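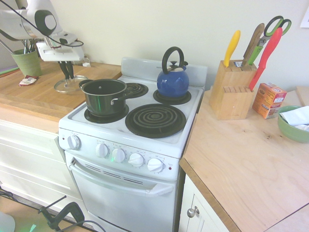

February, kitchen bench, Ollura fingers vs. stock hand

Started at 9:30, later than I wanted, because I couldn't find the short hex key and then spent ages looking in the wrong drawer. It was in my jacket. Moving on!

The plan for today was the comparison I've been promising everyone: the black Ollura gripper against the white stock hand, same kitchen, same pot, same controller settings as far as I could keep them the same. I did the Ollura first so I could get the annoying one out of the way. (I know, not very scientific. Next time I'll swap the order.)

Ollura, first half of the day

Calibration went fine once I redid the tool offset. The numbers on the sheet from Batstead are for the old adapter plate, so if you copy them straight in, the fingertips end up 6 mm lower than the planner thinks they are. I found this out with a very slow approach to the countertop and one hand on the stop, so no harm done, but please don't trust that sheet. I've crossed it out in pen.

I did the left counter before going anywhere near the stove. The glass plate is a horrible object for the depth camera and I kind of love it for that. Coming straight down on it from above, the planner wanted to put the fingertips right through the middle, as if there were only wood there. I ended up teaching the approach height by hand and leaving it. The fingers are nice and thin, so they can get under an edge when the position is right, and when it's wrong they just skate. Not a fair test of the gripper, really, more a test of the camera. I'll keep the runs but I won't put them in the table.

Then the pot. 20 tries at the rim, gripper coming in tilted, lift, hold, set down. The Ollura lost it on six of them, all the same way: the pot swings a bit when it leaves the burner and the rim rolls out between the tips. More force helps until the gripper driver complains and drops into its safe mode, and then you have to restart the node and home the fingers again. I also tried for the little side handle, which I thought would be easier. Nope – too small, and the wrist ends up in an ugly pose close to a joint limit.

Tools changed over before lunch. The cable run for the Ollura is a pain, I'm sorry, there's no other way to put it. It wants to catch on the elbow when the arm folds back.

Stock hand, afternoon

Much happier! Same tilt, same approach speed, with the Prullatach rubber on the inside of the fingers. I cut the strips to 32 mm so they cover the part that meets the rim and a little extra. Another 20 tries with the pot, and it slipped on one, and that one was my fault because I had nudged the pot after the detection ran.

What I like is that it doesn't roll. The wider finger gives the rim something to sit against and the pot hangs straighter. What I don't like is how boxy the hand is. On the front right burner there's tons of room and it's a joy. On the back burner it comes close to the backsplash, and I had to turn the wrist around before the planner would give me anything at all.

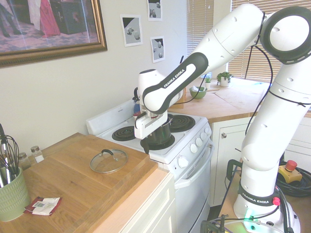

Stock hand on the pot rim, front right burner. Lid parked on the cutting board.

The wrist camera view is OK but the near finger covers a chunk of the rim just before contact. I moved the crop a little and the detector got steadier. Should try mounting the camera higher, if we can do that without the cable pulling on it.

Controller note, because I will forget: I was on the Achterberg impedance branch all day, not main. Main felt stiff on contact when I tried it last, with a nasty clunk at set-down. On the branch the pot goes down on the coil softly, maybe too softly, as the hand sometimes opens while the pot is still leaning on one side. A short wait before release fixed most of that. I have it at 6 tenths of a second and haven't tuned it.

Burners stay off for all of this, obviously, and I'd like it to stay that way until we've got a proper sign-off for heat.

For now I'd go with the stock hand for pots and keep the Ollura for the thin stuff: whisks, packets, maybe scissors. I haven't tried the kettle with either one. That arched handle should suit the Ollura if we can get the angle, but I'm guessing.

To do
– rerun the pot with the order swapped
– new offset sheet, and throw the crossed-out one away
– cable clip for the elbow, the soft kind
– ask Batstead if they have a longer finger blank
– kettle, both hands
– logs are on the bench machine under kitchen_pot, still need copying over
– put the hex key BACK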